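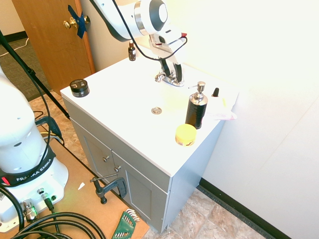 The arm over the faucet at the vanity station, Brevident open day.

I went to the open day of Brevident with one practical question. We are a small workshop and we want to buy one gripper for handling bottles, jars and other bathroom products, and I had two candidates on my list: the Gruketti parallel gripper and the softer one from Rengifo. In the catalogs they look almost equal. I wanted to see people work with such things before I spend the money.

The lab is on the ground floor and it is bigger than I expected. At the entrance each visitor received a badge and a paper with the stations. I skipped the talk in the big room and went directly to the bathroom vanity, where two Franka Emika arms are set up. The one above the counter has a two-finger gripper with black fingers. I stayed there for the longest part of my visit.

What I liked is that the counter is not cleaned up for guests. There is a pump bottle, a small jar, a crumpled cloth, and among them the chrome faucet, which reflects a lot of light. The engineer told me that chrome is the hardest for their depth camera. On the tall black bottle they get a good result, but on the faucet the points are jumping, and so they lower the speed near it. I wrote this down, because our own parts are also shiny.

After this I asked for the comparison. They had tested both of my candidates on a bench next door, 1000 grasps for each, with the same arm and the same controller. The Gruketti lost 3 objects. The Rengifo lost 52, most of them small round jars which turned between the fingers. On the other side, the Rengifo left no marks on soft packaging, and the Gruketti did on a few tubes. I was allowed to hold both in my hand. The Gruketti weighs 1035 grams with its adapter plate, and this is a lot if your arm is a small one.

I also tried the Oleteo controller, with a handle and one pedal. The first minutes were difficult for me. I closed the fingers too early two times and pushed a jar away. Then I learned to come down slowly, stop, and only then close. The delay is small, but you feel it when you change the direction fast.
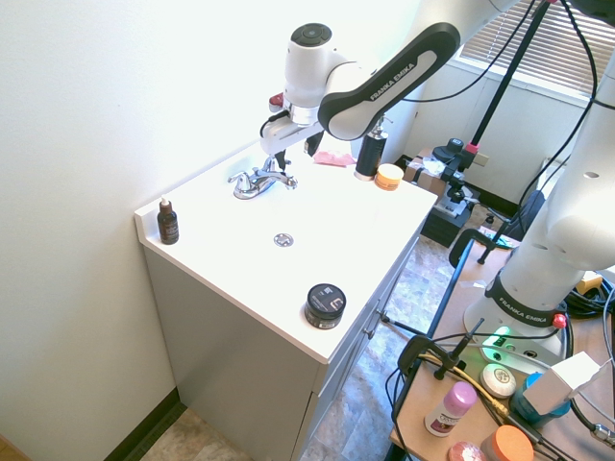
Is it possible to change the fingers without a new calibration of the camera?
If the new fingers have the same length, they keep the old calibration and only check it on one known point. For longer or shorter fingers they enter the new tool length in the controller and repeat the check before the first grasp.

Before leaving I asked about spare parts. Finger pads for the Gruketti come in pairs and must be ordered together with the screws. For the Rengifo the whole finger is replaced, it takes less time but costs more. I would prefer to see the price list on the wall, but it was sent to me by email the next day.

For our workshop I will ask for a Gruketti on loan in January and test it with our own tubes. The coffee was good, and the parking is behind the building, entrance from the side street.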